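Plurnero Cutlery Grasps

Grasp trials on shiny tableware, recorded at the Nastora bench in Jevosdale. We wanted to see how narrow fingers cope with mirror-finish spoons and teal handles lying in a heap, and it has been a lot of fun!

Contents: 300 trials, two camera views each - one fixed, one at the wrist.

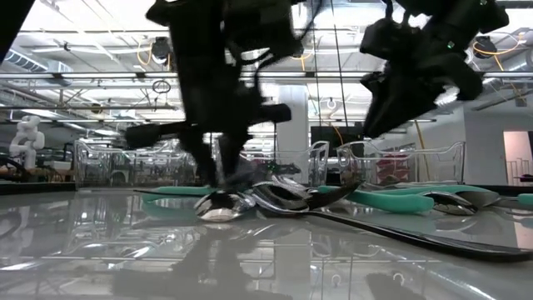 Can I use only the fixed view?
Each view is stored in its own folder, so skip the wrist folder and load the rest as usual.

Wrist clips run 144 frames and are great for checking finger alignment. Labels follow the Tsai format, with grasp point and finger opening.
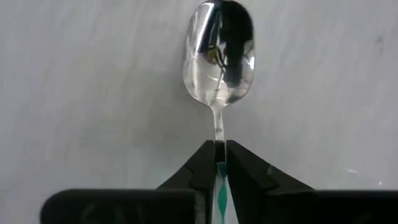 Wrist view: spoon held upright by the handle, bowl up.

Next release: 500 trials, planned for April.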